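Flurarley Play Kitchen — Table Gallery

Posted 08/08/2023 by Onni Räsänen

The play kitchen stock at Flurarley was sorted again in April. Older pieces with cracked rims or missing lids were withdrawn, and what remained was split into table sets. One table set is meant to cover three activities: frying, draining and serving. Food pieces are added to taste.

The two pictures on this page cover one set on the white table. Larger versions can be requested from the Valtonen desk under gallery number 1175.

1. Set with toaster oven

Frying pan, green slotted spatula, oval colander, round plate. The ketchup bottle is on the plate and the strawberry is next to it. The toaster oven has a blue window and two black knobs on the front.
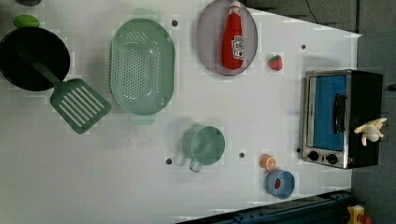 Marja would prefer the oven to be kept out of the basic set altogether, on the grounds that children who have an oven stop using the pan. Her group had one for a whole spring and the pan went back to the shelf clean every day.

The point is noted. The oven remains an optional piece in the catalog, listed under Cakix 12, and can be left off the order without affecting the rest of the set. Groups that keep it should store it upright with the door closed. The door is the part most often sent in for repair, usually after smaller pieces have been packed inside it and the lid of the crate forced down.

Notes on the colander: it is the largest of the green pieces and decides the size of the crate. The tab handles at the two ends add to its length, so measure from tab to tab and not across the bowl. The perforations collect modeling clay. A soft brush and warm water will clear them. Do not use a skewer — it widens the holes and leaves a burr on the inside.

2. Set with measuring cup

The teal-green measuring cup has a short handle and stands on the open table, with the pan, spatula, colander and plate farther over. A small pale yellow piece is at the gripper. 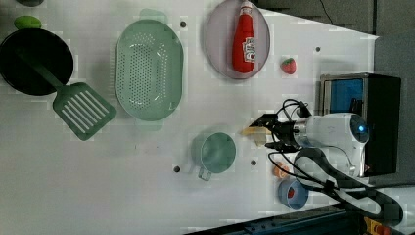
Why is there only one measuring cup per set? We run a pouring corner with dry rice and a single cup causes a line.

Extra cups are available separately from Renico, item 66. They are supplied singly. For dry rice the colander is of little use, as smaller grains pass through or lodge in the holes; large dried beans are a better filling if both pieces are to be used together.

Care and storage

Wash the pan, plate and colander by hand. Wipe the ketchup bottle with a damp cloth and keep the label out of the water. The strawberry and other small food goes in the drawstring bag, which is packed last, on top of the plate.

Missing pieces should be reported with the set number on the crate lid — the number on the bag refers to the food only.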